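The Red Ring

Vaida Kļaviņa had learned to drink water slowly in the flat above the bakery, because the tap there gave only a thin line of it and one had to wait. Now she lived in Stisterton, in a house where the taps were strong, and still she bought water in bottles. Her daughter-in-law thought it was a waste of money. Vaida thought so too, but she did not stop.

She kept the empty ones. In the cupboard beside the cooker they lay on their sides in a crate from Strazds, the fruit shop, and when the crate was full she carried it down to the machine at the station, which gave back a little coin for each. On the front of her notebook she had written 331. It was the number of bottles she had taken there before the winter. Under it she wrote what she wanted, and it was 935, because for 935 bottles she could pay for the train to the sea and back, and a room for one night.

In October Leen Sfeir came to live in the room upstairs. She was a student and studied something with maps, and she was polite in a way which made Vaida nervous. On her first evening she came down to the kitchen at half past nine and found the old woman sitting at the table in front of one bottle, with her glasses pushed up on her forehead.

"Is something wrong with it?" Leen asked.

"The machine did not want it," said Vaida. "It wants the others. This one it gives back to me, two times."
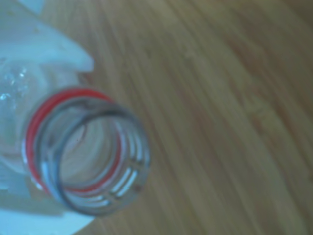
Leen sat down on the other chair. She did not know yet if she was allowed to, but her legs were tired from the stairs and the boxes. She bent until her cheek was nearly on the table, and she looked into the mouth of the bottle as a child looks into a shell.

"Maybe it doesn't like the ring," she said.

"All of them have a ring."

"All of them have a red one?"

Vaida thought about it. The water from the big shop had blue rings, and the one with bubbles had green. The red ones came from Magdy Kettani, who sold drinks and newspapers at the corner and who had last summer changed to a cheaper water called Bivora. He had told her that it was the same water. She had said that water is never the same, and he had laughed and given her the first bottle for nothing.

"He is a kind man," she said aloud, and Leen, who had heard nothing of what came before, nodded.

They tried to take the ring off. Vaida used her nails first and then the small knife for potatoes. The ring turned round and round on the neck – it turned very easily – but it did not want to come over the edge. Leen held the bottle with both hands while Vaida pulled. When the knife slipped, they both cried out, and then they put the knife away in the drawer and did not speak of it.

"My husband could do it," Vaida said. "He opened everything. Tins, windows, the car of our neighbour Normunds Kivi, when he had left the keys inside with the dog."

"Was the dog all right?"

"The dog was asleep. It was Normunds who was not all right."

Leen laughed for the first time in that house. The kettle had begun to make its noise, and she stood up to turn it off and looked for the cups in the wrong cupboard, and then in the right one. 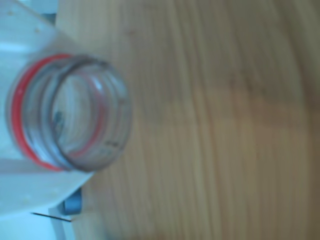 They drank the tea without milk. Vaida asked if the room upstairs was warm enough, and Leen said yes, and after a moment she said no, not really. So Vaida went to find the second blanket, the heavy one that her sister Dzintra Paulauskas had sent by post, and which had cost more to send than to buy. When she returned, the girl was reading the page in the notebook. It lay open on the table and Vaida was not angry.

"You are going to the sea?"

"When there are enough."

"Which sea?"

"The near one. I am not particular."

Leen turned the bottle a little with one finger. She told then about her own sea, and the house of her grandfather, where the windows had to be washed every week because of the salt. From her bed she could hear the boats go out at four in the morning. She had not been there for two years. She said it in a very quick voice, and afterwards she drank the rest of her tea although it must have been too hot.

Vaida did not know the right word in English for such a moment. In her own language there was one, but it was used mostly at funerals. She pushed the blanket across the table.

"Tomorrow I ask Magdy about the ring," she said. "He will say that it is the fault of the machine. But I ask."

"I drink a lot of water," said Leen. "When I study. I could put mine in the crate."

"Then you must also come on the train."

"All right."

It was past eleven when they turned off the lamp above the cooker. The bottle stayed on the table for the night, and in the morning Vaida moved it to make room for two plates.

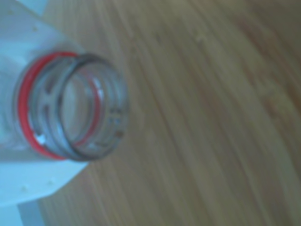 The bottle with the red ring.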